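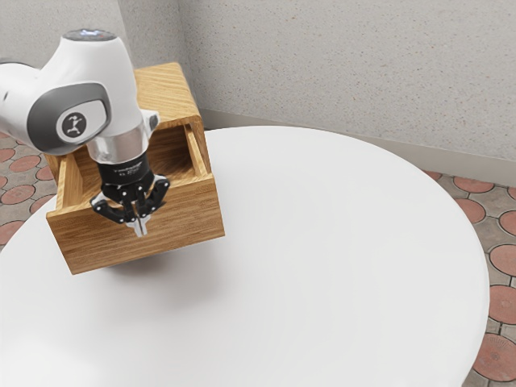 The Mullia drawer set is what our after-school robotics club made between the autumn term and April, and it has grown rather larger than any of us meant it to. It holds simulated runs of one robot arm working on small pieces of wooden furniture, with the camera views, the joint positions and a short written instruction saved for each run. We kept the room very plain on purpose, so you get a round white table, a speckled grey wall and a single wooden piece for the arm to reach down to, and the only really cheerful thing is the floor with its red circles, which Oanh Mạch chose and would not be talked out of (quite right too, we have all grown fond of it).

What you get

There are 3154 runs in the release. Of these, 2055 were driven by hand by club members using the old game controllers, and the others came from the little planner script that Benjie Maglaya wrote over the winter and has been mending ever since. Each run has its own folder, with a video from each camera, a table of joint and gripper readings, and a plain text note saying what the arm had been asked to do. The notes are in the pupils' own words. We did correct the spelling, but we left "give the drawer a good pull" and its many cousins alone, as we rather like them and they may well be useful to someone working on language.

How it was made

Everybody in the club had a turn at driving, including the younger ones who joined halfway through, so please expect a wide range of skill! Some runs go straight to the handle and some wander about for a good while first. Trinidad Macapagal looked after the checking, and she set aside 169 runs where the recording stopped early or the readings didn't match the video. They are in a folder called "odd ones" and aren't part of the total given above.

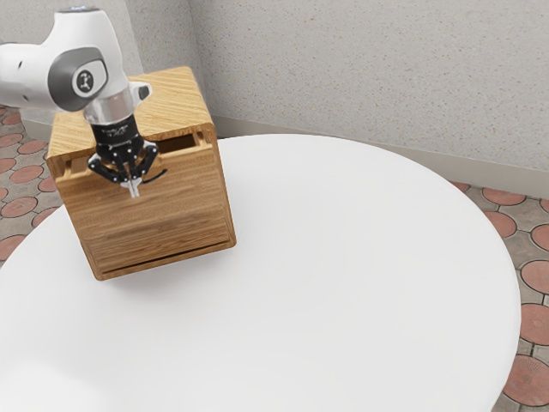 The starting position of the furniture changes from run to run, and so does the way it is turned. We split the data by session instead of shuffling everything together, and if you make your own split we'd gently suggest doing the same, or you will find near-twins on both sides.

Things to know before you use it

Contact is the weak spot. The fingertips sometimes sink a tiny way into the wood, and in the oldest sessions the drawers slide far too easily, which Benjie put right in version 3 of the scene. The session list tells you which version was used. We have not tried any of this on a real arm, so we can't say how well it carries over.

Using and sharing

You are welcome to use the set for lessons, coursework or research, and we only ask that you name the Mullia club when you do. If you find a mistake, please send a note with the folder name to Consolacion Dimaculangan, who runs the club and reads everything, usually in the evening once the marking is done.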